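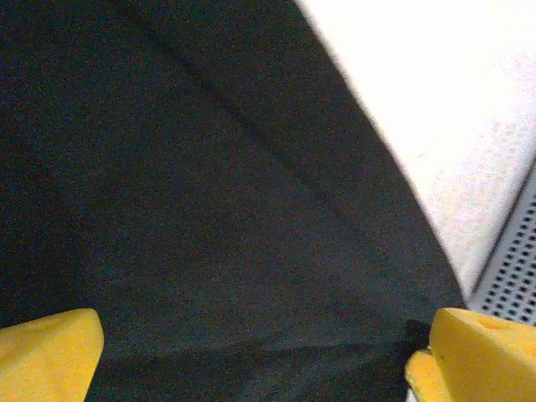 About Bravasel

Bravasel is an online shop for video game accessories and repair parts. We sell memory cards, replacement buttons, charging cables, screens, batteries and protective cases for handheld consoles, mostly for the older models which the big stores do not carry anymore. Our office and stock room are in Grondville, and all orders leave from there.

We started as a small repair counter. People came with a console that had a dead battery or a broken shoulder button, and very often the repair was easy but the part was impossible to find. So we began to buy parts in larger quantity, first for our own use, and later other repair people asked if they could buy from us too. Today we keep over 700 different articles in stock, and you can search them by console, by part number or by color.

What we sell

Most of our articles are new parts made by independent manufacturers. When a part is original or was taken from a used console, we write this clearly on the product page, together with the condition grade. Please read the grade before you order – grade B means that small scratches are possible.

We have also our own line of carrying cases and screen protectors under the name Clestus.
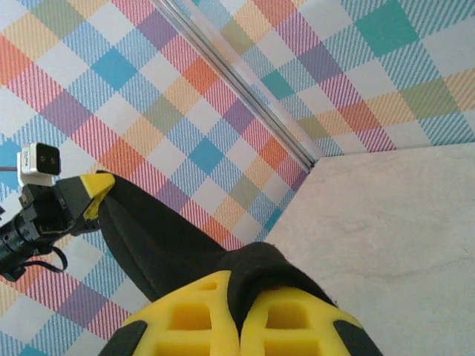

The Clestus line has eight models at the moment, and a ninth one for the wider handhelds is planned for November. If you don't know which case fits your console, write to us with the model number from the back label and we will answer you.

Shipping and returns

We ship inside the country with Gosling Parcel, with tracking included. You will receive the tracking number by email when the label is printed, and it can take until the evening before the number shows any movement. International orders go by registered mail.

Unused articles can be returned in their original packing. Screens with the protective film removed can not be returned, except when they are faulty. In this case please do not glue the console closed before you test the screen!

Customer reviews

Every customer can leave a review after the order is delivered. Up to May 2024 we received 1,667 of them, and 94 percent gave us four or five stars. We publish also the bad ones and we reply to them under the review.

Contact

The fastest way to reach us is the contact form. Please put your order number in the subject line. Repair shops and schools can ask for a trade account with the same form, choose "Trade" in the first field and add your business address.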